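Jun 4, 2018
Posted by Szu-yu Tsai
Print | E-mail

Plate cell, right arm, slipping again

Came in to find the right arm had started letting plates rotate in the jaws. Chih-ming blamed the plates. I blamed Chih-ming, then went and looked at the fingers. The pads were glazed over like an old pencil eraser. Wiped both pads on the right gripper with alcohol, scuffed them lightly, wiped again. Closed and opened it 40 times with nothing in it, which is as dull as it sounds. Grip force left at 400 in the Cotero panel, where Mei-kuen had it.

Then plates. Left arm parked open over the teal one, right arm carrying pink by the rim. I kept a hand near the stop button and tried to look relaxed.

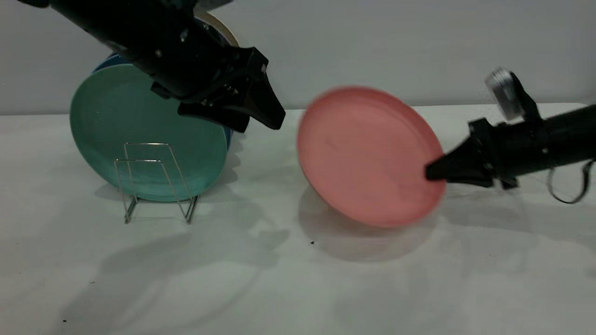

Wrist camera and table

Reset the exposure on the wrist camera, which somebody had set for a coal cellar. White tabletop, pink plate on edge in its wire stand, finger at the bottom of the view where it ought to be. The offset file now reads 1,442 on the long axis. Old value is penciled inside the cabinet door, under Shu-fen's lunch order from November.
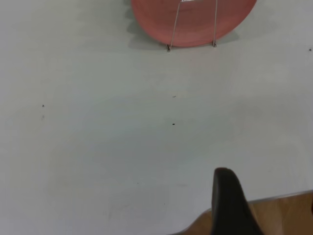 The table wants a proper wipe before the next calibration. There are specks on it, and the Riedl software has a gift for taking a crumb seriously. Use the lint-free cloths, please. The paper towels leave more than they pick up.

Still open: the right arm's cable hangs lower than I like. Ka-ming has the clips, or says he has. Spare pads are down to 3, so I've asked Flimitz for a price.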